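Lulwood Word List – README

Version 8, last changed 2/7/18

What is in this folder

Lulwood is a list of words that people use for parts of old houses, barns and workshops. It was collected from letters, repair notes and conversations, and it is meant for translators, for writers and for anybody who has to read an old building report and does not know all the words in it. The main language of the list is English. Where a contributor knew the German, Vietnamese or Chinese word, we have added it in a separate column.

I started the list in March, when I was translating a repair report and found three different words for the same piece of wood on one page. My first idea was a small table for myself. Then Danjuma Bashir sent me his own notes, which were much better ordered than mine, and we decided to put the two together.

The list has 134 entries at present. Of these, 112 have a full definition and the others have only a short note, which we hope to replace.

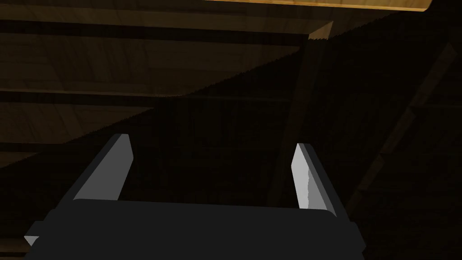
How an entry is built

Every entry has a head word, a definition, at least one sentence of use and the initials of the person who sent it. If a word has two meanings in two regions, it gets two entries with the same head word and a number after it. We do not mark one of them as the correct one. "Purlin" and "side timber", for example, stand each in their own place, and the reader finds a link from one to the other.

The definitions are short on purpose. We ask contributors to write as they would explain the word to a neighbour. A definition which needs more than two sentences is normally a sign that there are two words in it, and then we write back and ask.

Spelling is British. Older spellings are kept in the sentence of use if the source has them, but the head word is always in the modern form.

The columns in the file

headword – the word itself, in small letters
number – empty, or 1, 2, 3 for different meanings
definition – plain text, no line breaks
use – a sentence from the source
other – words in other languages, with a semicolon between them
sent_by – initials
checked – yes or no

The file is saved as UTF-8 with tabs between the columns. Please do not open it in a spreadsheet program and save it again without looking at the result. This has destroyed the Vietnamese accents two times already, and Khôi Mạc had to type them all again.

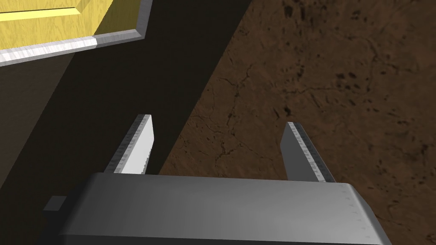

Sources and contributors

The English entries come mostly from the repair notes of Danjuma Bashir and from a box of letters which Malte Buschmann allowed us to copy. Malte has also given the German words. The Chinese words are from Guangming Song, and the Vietnamese ones from Khôi Mạc. I have put everything in order, and the mistakes which remain are probably mine.

We asked every contributor if the sentences may be printed. Names of private persons and of farms were taken out of the sentences before they went into the file.

Known problems

The words for roofs are well covered. The words for floors and stairs are not, and for chimneys we have only 12 entries, some of them doubtful. The column "checked" means that a second person has read the entry – it does not mean that the word was found in a dictionary.

Using the list

You may copy and change the list freely, also for paid work. Please name Lulwood and the version number, so that a reader can find the same text again.

Corrections are welcome, also very small ones. Send one correction per message if you can, with the head word in the subject line. I answer slowly but I answer.

Xuelian Tang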